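The Plum Clause

When my great-uncle Yusri Teoh died he left the house in Kistthorpe to whichever of his relatives could stay in it longest without mentioning money. The lawyer, a patient man called Arsalan Jadoon, read this out twice, the second time more slowly, and then asked if there were any questions. My cousin Dimas asked what the place was worth. So that was Dimas out.

It left Nabila and me. We moved in on a Friday with a suitcase each and a shared distrust of the boiler. The rules ran to 19 pages. We were to keep fruit on the table at all times, and whoever came down first had to eat a plum and say something pleasant about the dead.
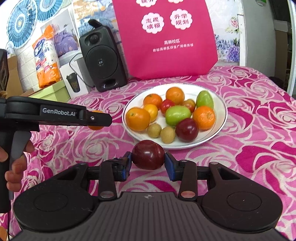 A plum, with an orange fruit for company.

Nabila was good at it. "He had lovely handwriting," she'd say, chewing. I had used up my material by the first Sunday and was down to his umbrella.

By the second week we had stopped talking about anything with a price. This took out food, heating, weather (heating again), most of our childhood and all of Dimas. We talked about clouds. We talked about whether the stairs had always gone that way. At night I lay under three blankets and thought about the roof, and what a roof costs, with my mouth firmly shut.
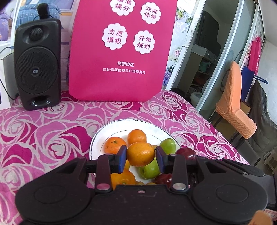 Joltolgate, July

Dear both,

I hear from Mr. Jadoon that you are still at it. I was your uncle's housekeeper for longer than I care to say, and I feel you should know he owed the grocer at Ofori Street $2,469, nearly all of it for fruit. I mention this only because I am not a relative and can.

Yours, Endang Purba

Nabila read the letter and went a strange color. She put it down, squared it against the edge of the table and looked out at the garden for a while.

"Lovely handwriting," she said. 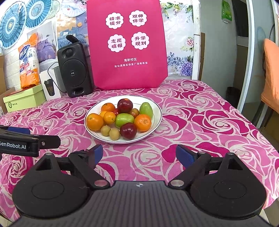
I lasted until Tuesday. The grocer came himself, hat in hand, and asked very politely whether one of us might see to the bill. I said, "How much?" — and from the kitchen I heard my cousin put down her plum and start to laugh.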